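15/09/2026

Back from Esbridge late and too wound up to sleep, so I'll get it down while I can still quote people.

The whole day was the draft code of practice for simulated handling trials, which Groravari would like everyone to sign by March. It runs to 46 pages. I read it on the train going up and again coming back, and I liked it less the second time. Page one tells us that simulation is "safe, fair and repeatable". Repeatable I'll give them. You can repeat a wrong answer as many times as you like.

Mulugeta Yilma chaired and did it well, I must say. He had us start with clause 6, the one on what counts as a successful pick. As drafted, a pick is a success if the object is between the fingers and above the table when the clock stops. Letay asked how far above. Then she asked for how long. Then she asked whether anything in the clause said the fingers had to be touching it. There was a lot of page turning. There is a line about contact in an annex, but the annex is marked as guidance, so you can ignore it and still put the badge on your brochure.

I said my usual piece, that a rule you can pass by accident is no rule. Joaquín Huenchumán said I was being theatrical. Perhaps. He works for Groravari and was very polite about it, and he bought the coffees.

After lunch we had the numbers from Wróbel. They had put 2,789 simulated attempts through the draft scoring and then had 700 of them looked at again by people. The people and the scoring disagreed often enough that Wróbel's own man stopped reading out the table and just passed it round. Joaquín's view is that this is what drafts are for. Mine is that someone should have looked before printing the word "fair" on the cover page.

The part that really got me going was clause 14, on objects. It says the test objects should be "representative of ordinary household goods". By whose household? Nothing about size or weight, nothing about how slippery a thing is, nothing about whether it bends. Etenesh Wolde wanted a fixed list with dimensions, and I backed her, though I hate fixed lists because people train to them. We went back and forth for the best part of an hour. In the end it was noted, meaning it was written on the flip chart and the flip chart stayed in the room.

I did get one thing through. Any still used as evidence of a trial must be kept along with the state of the simulation at that same moment: the position of the object, the finger opening, the contact forces. Adanech Bogale seconded it before I had finished talking. A still by itself will let you believe whatever you came in believing. I've been shown plenty over the years with "grasp" typed underneath, and all I could swear to was that a hand and a thing were in the same view.

Adanech gave me a print from the Brendus set to bring home, and I've stuck it in opposite.

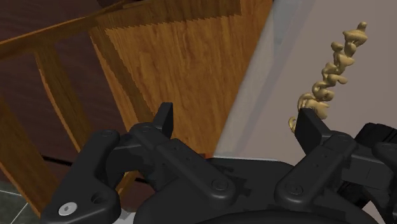 Brendus set, simulated. Fingers apart, the twisted piece near the right-hand tip.

I've been looking at it with the draft open beside me. Shaped like a big bit of fusilli, lumpy all the way along, with a wall behind it and no sign of what it's resting on, if anything. Does that go down as approach, miss, drop or nothing yet? Clause 6 has no word for it. Without the forces and the frames either side I wouldn't put my name to any of them, and I'd be suspicious of anyone who did. And is that representative of household goods? I suppose we do eat pasta.

To be fair to them (I am trying), clause 9 is decent. Failed runs have to be reported with the good ones, and you can't restart a batch without saying so. Whether anyone will check is another matter. There's no provision for it that I can find, only a "declaration of conformity" which you fill in yourself.

Things to do: write up the evidence wording for Mulugeta before he softens it. Ask Etenesh for her object list, with weights. Find out from Wróbel who did the second look and whether they'd seen the scores first, which I should have asked in the room and didn't.

Train was around 14 minutes late into the bargain. Egg on toast at ten o'clock. Left my good umbrella in Esbridge.

Contact | © The diary's author, all entries | Back to top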